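Laundry thread, because I have finally moved the folding off the bed and onto the old white desk and I have OPINIONS. Black T-shirts mostly. Bear with

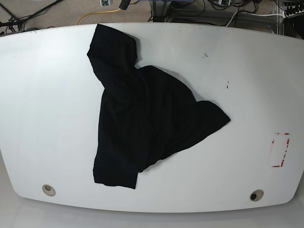
Clive Wragg: Do you fold them inside out or right side out? Mine go grey on the chest within a few months and my sister swears it's the folding, which can't be right surely

Clive – not the folding, no. It's the washing. Inside out in the machine, cool wash, then turn them the right way before they go on the line or you'll be doing it at the table at 10pm like me

ok so. The desk. Came from the Prirnon clearance, 3 winters ago, was meant to be for working at. Rounded corners, two cable holes along the front because I put it in back to front and can't be bothered to turn it. Smooth top though and that's what matters for folding. Bed is too soft, everything you smooth out just sinks again

Colour helps as well. White desk, black shirts, you can see every bit of fluff. Did the first lot on the dark bedspread and put the whole lot away covered in cat

Method, for the two people who asked:

Shake it. Properly, by the shoulders, one good snap. Most of the creases go there and then and you've not touched an iron

Face down. Neck away from you. Smooth from the middle outwards with flat hands, not your fingertips, fingertips just make little ridges

One side in to the middle, sleeve back on itself. Other side same. You want a long strip, same width top and bottom. If it's wider at the hem you've gone in crooked, undo it and go agian

Then hem up to just short of the neck, and in half, or thirds if your drawer's shallow. Mine's shallow so thirds

Stand it up on its edge. If it flops it's too loose. If it stands, in the drawer it goes, like a file

Settimio Pace says he rolls his. We have had this out before Settimio. Rolling is for suitcases

(He has replied to say his drawer is neater than mine. Possibly true. Moving on)

Things I've got wrong so far, in no order:

Leaving the pile overnight "to do in the morning". Cotton sets like concrete. Had to damp the lot down with the plant sprayer

Folding them still a bit damp at the seams. Underarms and the hem are always last to dry, feel those not the front. Opened the drawer on the Thursday and it smelt like a swimming bag

Buying the plastic folding board from Pinditz. It's fine. It does one size of shirt and it isn't my size. Currently under the leg of the washing machine, where it's doing very good work

Fabric softener on the gym ones – don't. They stop soaking anything up and the smell stays in. Bit of white vinegar in the drawer instead, rinses out, you won't smell of chips I promise

Someone's asked about the fading so going back to that a sec. Dark wash on its own, 30 degrees, short spin. Don't fill the drum to the top, they rub on each other and that's where the grey comes from as far as I can tell. And dry out of direct sun. The ones I left on the south side of the yard in summer went a sort of brown across the shoulders

Also jeans in with T-shirts. No. The zips and the rivets do for them. Found tiny holes round the belly on my best Sartori one and blamed moths for a year

What to do with the past-it ones: I keep a "painting and bins" pile, kept at one end of the shelf so I don't put one on for work by mistake. When that gets too tall the worst go for dusters. Cut the hem and the neck off first, the body makes two good squares. Sleeves are just right for shoe polish

Holes but otherwise good black – worth a mend. Tiny stitches from the inside, black thread, and honest to god you can't see it from a foot away

Oh and the printed ones, fold with the print on the inside if it's that thick rubbery stuff. Otherwise it sticks to itself in the warm and pulls bits off. Lost half the lettering off my Prostivberg half marathon one like that. Now reads PROST which, fine, cheers

Clive again, asking if it really saves any time. Dunno. I used to iron them all on a Sunday and now I don't iron any so I'd say yes. Bit of music on, kettle on, done before it's gone cold

Right there's a basket of bedding looking at me. Fitted sheets will need their own thread and I'm not emotionally ready. November maybe

One last one as it's been asked twice now: yes socks go in the same drawer, at the front, and no I don't ball them, it ruins the elastic. Flat, folded over once. Going now, the machine's beeping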